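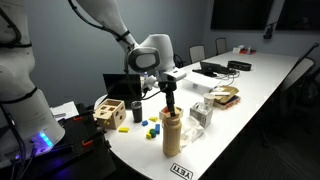 July 12, 2025

What a lovely long muddle of a day! My hands smell of cardboard and I've got a paper cut on one thumb, and I'd go back tomorrow if the building was open.

I got in early, before the bakery downstairs had its shutters up, so breakfast was a banana on the stairs. I do like the big room at Fanitz on a weekend. The phones are quiet and the radiators (which tick all winter and, strangely, some of the summer too) were keeping themselves to themselves. And there is that long white table with the rounded end, which I have loved since the first week. You can spread things out on it without having to be polite. At home I've got the kitchen table, with the fruit bowl and the post and one leg that needs a folded beer mat under it, and anything round sets off for the floor within a minute.

The coloured blocks are the thing I want to write down while I still have them in my head. I had forgotten how good they are. Yellow ones, blue ones, a green cylinder, all tumbled out beside the sorter cube, and against that white surface they look good enough to eat. The yellow is a proper egg yolk yellow in my memory of it, though I was hungry by then so I may be adding to it. I stood one of the blue ones up on its end next to the green one just to see, and then left them like that for ages, as they looked like two people waiting for a bus.

The sorter itself is light wood with holes cut in the top and in the sides, and I am amazed how much I enjoy handling it. We had one when I was small, only ours had a lid that came off, so my brother and I learnt very quickly that there was no need to match anything to anything. You took the lid off and threw the lot in. I was probably nine before it occurred to me that the holes were the point. I told this story at lunch on Thursday and got a very kind silence.

Then the tall bottle, oh, the bottle. It's tan and looks like wood, and it's much taller than anything else I've had out this week, so it makes the blocks look like crumbs. I can't decide if I'd want it on a shelf at home. It would need a shelf with nothing over it, and it would make the rest of my things look silly. Still, I kept going back to it. I tried to draw it in the back of this book, and made the neck too fat and the shoulders too square, and ended up with something more like a milk churn. Drew it again after my sandwich. Better! Still a bit of a skittle.

Must remember to ask whether the Rewi list has it down as a bottle or a vase. It matters more than you would think. On the list everything has one line and one word, and if the word is wrong you can hunt for half an hour. Last month I looked everywhere for a 'dish' that had been put down as a 'lid', and to be fair to whoever wrote it, upside down it was a very good lid. The list is up to 3774 lines now. I scrolled to the bottom just to look at the number and felt quite proud, considering I've only added the last 315 of them, and a good few of those are spoons.

I did a proper hour on spoons as well, come to think of it. Not much to report. They nest beautifully if you put the deepest at the bottom, and if you don't they slither about and make a noise like a dropped tray. I found the little bent one we'd all given up on – it was inside a mitten. Why is there a mitten? I put it on the list as 'mitten' and felt I'd done my bit.

Other people's lives do pile up on that table, and I've stopped minding. The tissues were a blessing because my nose has been dreadful since the grass was cut. There was a white cloth all in a heap in front of them, and a paper cup behind, and a black tumbler up by the blocks, and the laptop open at the far side, and further along the usual nest of black leads that I refuse to touch. I had a go at those in spring and ended up with two knots where there had been one. Somebody braver can do it.

I like it all out, if I'm truthful with my own diary. My mother could only cook in a clean kitchen, every jar back in its place between one spoonful and the next, and I've never had that in me. I need to see everything at once. If the blocks go in the box I forget there are blocks. If they're lying about, I walk past and think, ooh, yellow, and that's me happy for another ten minutes. I'm going to try this at home with the sewing things and see how long I last before I sit on something.

The cardboard box with the red printing is going to be the next job. Its flaps have been open since I came in and I've been very good and hardly looked. My plan is to line it with the brown paper from the Fiditz delivery, which I've been saving flat under the cupboard like a squirrel, and put the heavy bits at the bottom for once. The trouble last time was entirely my own doing. I packed it in the order I liked things, so the prettiest went in first and got everything else on its head.

Walked home by the canal, the long way. The elder is over, and the blackberries are hard and green but there are SO many of them, the whole stretch from the lock to the footbridge. If it rains at all we'll be picking by the middle of August. I want to make the jam with apple in it this time and not the one that set like a roof tile. I'd still eat that one, mind you. I've got 5 jars of it left and nobody will take them off my hands.

Tea was eggs on toast, with the last of the Cusov pickle, which I scraped out with a knife because I couldn't find a spoon. After the morning I'd had with spoons!

Then I got the paints out, the old tin ones, to see if I could mix that blue while I still had it in my mind's eye. First go was far too purple. Second was nearer but a bit swimming pool. The third, with the smallest touch of black on the corner of the brush, I was so pleased with that I painted a whole strip of it down this page, as you see, and then leant on it. There's now a blue strip on my sleeve too, and it's the good shirt.

Things to do Monday, before I forget. Bottle or vase. Brown paper. Take in my own mug so that I stop using the paper ones. Look at the green cylinder again in morning light and see whether I can mix that as well, as I think it's going to be harder than the blue. And find out if sorter cubes can still be bought with the holes down the sides, because my niece is two in the autumn and I've decided that this is what she's getting, whether or not her parents were hoping for something that sings.

It's still light out. I'm going to sit on the step for a bit with the window open behind me and the radio on low, and then bed.

9 comments · 5 shares

Contact · © 2025, all entries by the diary's author · Back to top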